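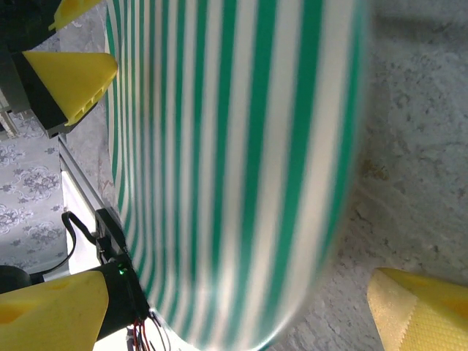
The Drikau set is a collection of cloth and sheet handling episodes, and this README covers the part of it that gets the most questions: what equipment to buy before collecting more, what to put in the budget, and what can wait. The episode files and the loader are documented separately. Most of what follows comes from watching the wrist view closely. The yellow fingers are in view nearly all the time, and with a large striped sheet like the green and white one the stripes blur as soon as there is movement, so the finger spares and the camera ended up as two of the bigger lines in the plan. The thin wires hanging under the small black module got a line of their own, under cabling.

Olga Cáceres
July 11, 2024

Scope

This card is for groups that want to repeat the Drikau setup or extend it. It assumes you already have a room and a person who can keep the robot running. It doesn't cover salaries, rent or shipping. Prices are in US dollars before tax, as we paid them or as they were quoted to us. Check them again before you order anything.

The release has 289 episodes. All of them use a gripper with yellow fingers and a wrist camera. The materials are sheets large enough to hang or bend under their own weight. Small items such as towels and socks were left for the next round.

What is in the budget

We split the budget into three groups. The first is equipment that has to be there on day one. The second is parts that wear out. The third is a reserve that can be spent only after the first month of collection, when you know what you got wrong.

Day one

- Arm and controller. We lease ours from Nitix. Leasing made sense for a single round of collection. If you plan to collect for more than two years, ask for the purchase price as well and compare the service terms. Ours include one visit per year, and travel is billed on top.
- Gripper body and one full set of fingers.
- Wrist camera with mount. Get the mount from the same supplier as the gripper if they make one. We had ours machined by Barrientos and it fits well, but the drawing went back and forth for three weeks.
- Recording computer with two drives. One drive is for the current session and the other holds the copy.
- Stop button on a cable long enough to reach the operator's chair. The one included with our lease was too short.
- Lamps with diffusers. Two were enough for our room.

Wear parts

- Spare fingers. The full set cost us 943 dollars, and we now keep one complete set on the shelf. Single fingers can be ordered, but they come from a different batch and the grip may feel slightly different. We swap the whole set and write the change in the log.
- Finger pads. Textured pads pick up lint and dust. Clean them at the end of the day and replace them when cleaning no longer helps.
- Cable sleeve and ties. This is the cheapest line in the plan and the one we skipped at first. Loose wiring at the wrist can catch on a hanging sheet. Order sleeve in two widths, one for the camera cable and one for the small wires.
- Spare cable for the wrist camera. Buy it with the camera. Ordering it later took us longer than ordering the camera did.
- Replacement sheets. Any material that is gripped hundreds of times will crease and stretch. Buy enough from one roll to last the whole round, or your early and late episodes will show different material.

Reserve

Set aside 3000 dollars. Ours went to a second lamp, a better camera lens and the longer stop cable, and the remainder went into more sheet material. Please don't assign the reserve in advance. A reserve with names already written next to it is gone before the first episode is recorded.

Camera choice

The first camera we tried had a rolling shutter and a slow default exposure. Stiff objects looked fine. Wide sheets did not, especially those with a bold pattern, where a fast sweep smears the edges of the pattern together. More light helps, and a shorter exposure helps as long as you have the light for it. Price the camera and the lamps as a single item. We approved the camera in one meeting and the lamps in another, and lost two weeks to footage that was too dark once the exposure was turned down.

We kept the blurred views in the release. They are common in this kind of work and removing them would make the set look cleaner than the task is. If your use needs sharp patterns, filter on the blur score in the index file.

Also check what the wrist camera can see of the gripper itself. A wide lens shows the fingers and part of the wiring along with the material. That takes up pixels, but it lets a reviewer tell where the fingers are when the sheet fills the middle of the view. We would choose the wide lens again.

Room and floor

Nothing was spent on the floor. Ordinary concrete is fine to work over, though a speckled surface gives the camera a busy background. If you run a segmentation step, test it on your own floor before paying for a plain mat. Ours coped. A group at Girembridge, using an earlier copy of the loader, bought mats and later rolled them up again when a wheel kept catching on the edge.

Measure the space for the sheet as well as the reach of the arm. A large sheet swings outward when it is moved, and the supplier's floor plan won't show that. We had drawn our safety line too close and had to move a desk.

Order of purchase

1. Get the arm quote and the service terms in writing.
2. Choose the gripper, then the camera and mount. Send the gripper drawing to whoever makes the mount.
3. Order the sheet material early. Fabric suppliers were slower than any of the electronics suppliers.
4. Order one set of spare fingers with the first set.
5. Record a trial day before buying storage for the full round. Our estimate of storage was too low by a factor of 2, mostly on account of the wrist video.
6. Review the reserve after the first month.

Known gaps

We don't have good numbers for finger life. The log records when a set was changed, but early changes were made on opinion, with no fixed rule. The next round will use a written rule: change the set when a rib has a visible crack or when a pad lifts at a corner.

Operator hours for setup and cleanup are missing from the first part of the log. If you are building a budget from this card, time your own cleanup for a few days. It was longer than we had planned.

Power use was not measured.

The lease price is left out at the request of the supplier. Ask Nitix for a quote that matches your own term.

Updates

The next version of this card is planned for September. It will add the wear log with the new rule, the small items list, and a comparison of leasing and buying over a longer term. Corrections to prices or part names can be sent through the issue tracker. Include the order date and the currency.

Related items

Drikau loader: install and file layout
Drikau index file: field list and blur score
Wrist camera mount: drawing notes for Barrientos parts
Session log template with wear columns
Lease terms checklist
Release notes, previous version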